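Kitchen Task Working Group – Minutes of the Fourth Meeting
Held 26 July 2019, Gostholm site, upstairs meeting room
Chair: Annapurna Pillai
Represented: Zement (arm integration), Nadar (end effectors), Davell (data and review)
Apologies: none received

1. Minutes of the previous meeting
Accepted with one correction. Item 5 should read "release height", where it had "release force". The chair will reissue the page.

2. Matters arising
2.1 Nadar has sent the revised finger inspection sheet. It now has a separate line for the tip and for the inner flap of each finger. Davell asked for a third line covering the wrist bracket. Agreed.
2.2 The draft rule on cable routing is still open. See item 5.

3. Practice for handling dishes at the sink (draft section 3)
3.1 The chair read the current wording: "The operator shall confirm that the path between the sink and the rack is free before the gripper is closed on any item." Zement objected to "free". A kitchen counter in normal use is never free, and operators had been reading the rule in different ways.
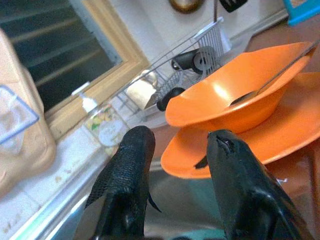 3.2 New wording proposed by Zement: "The operator shall confirm that the item can be moved along the planned path without contact with any other item." Adopted. Nadar asked that "item" include utensils resting in or on the dish being moved. Adopted, to be added under definitions.
3.3 Stacked dishes. A stack is to be treated as one load only if the operator has declared it as one before the run. An undeclared stack that moves together is logged as a deviation, even where nothing is dropped.
3.4 Finger wear. Nadar's position is that surface scuffing is acceptable until it reaches the contact face. Davell wanted a fixed limit in cycles. The group did not agree on a number. For the present, fingers are to be inspected at the start of each session and after any contact with a metal edge, and the result entered on the sheet.

4. Review of logged runs
4.1 Davell reported on the period since March. 1,463 runs were logged at Gostholm, of which 142 were marked as deviations. Of those, 101 were entered under the code for contact with the sink or counter.
4.2 The chair noted that this code covers both a light touch on the rim and a hard stop, and is of little use for review in its present form. Davell will split it into two codes – touch and stop – and circulate definitions.
4.3 Older entries will not be recoded. Zement asked for this to be stated in the report so that totals before and after the change are not compared directly.

5. Two-arm work (draft section 5)
5.1 Section 5 applies whenever both arms are powered and either one is over the counter or the sink. The group confirmed that it also applies when one arm is holding still.

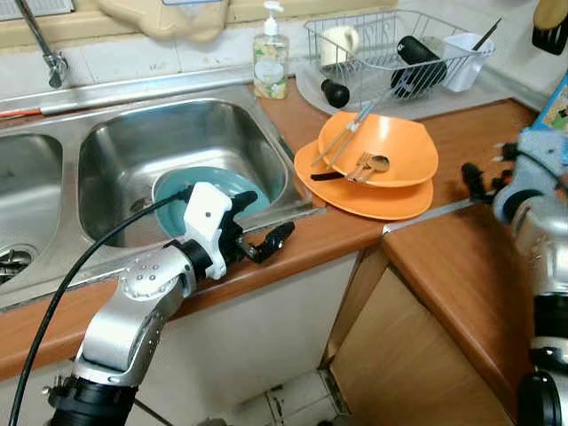 5.2 Default speed limit in shared reach is 650 mm per second at the wrist. Zement considers this high for work over a basin and would prefer a lower figure for any move that starts below the rim. Deferred until test results are available.
5.3 The arm not carrying a load shall be assigned a waiting position before the run starts. The position is to be written in the run plan. "Out of the way" is not an acceptable entry.
5.4 Cable loops at the wrist. Draft text requires the operator to check slack at full extension and at full rotation. Nadar asked whether one check per session is enough. The group settled on one check per session, plus one after any change of end effector.
5.5 Gloves fitted over a hand are to be listed as part of the end effector, with their own inspection line.

6. Any other business
6.1 Davell asked whether the emergency stop test could be moved to the end of the session. Refused. The test stays at the start.
6.2 Template version numbers are to appear on every sheet, including blank ones.

7. Actions
Pillai – reissue corrected page; circulate sections 3 and 5 with adopted wording.
Nadar – add bracket and glove lines to the inspection sheet.
Davell – split contact code, circulate definitions, add note on totals to the report.
Zement – run speed tests over the basin and report at the next meeting.

Date of next meeting to be set by the chair.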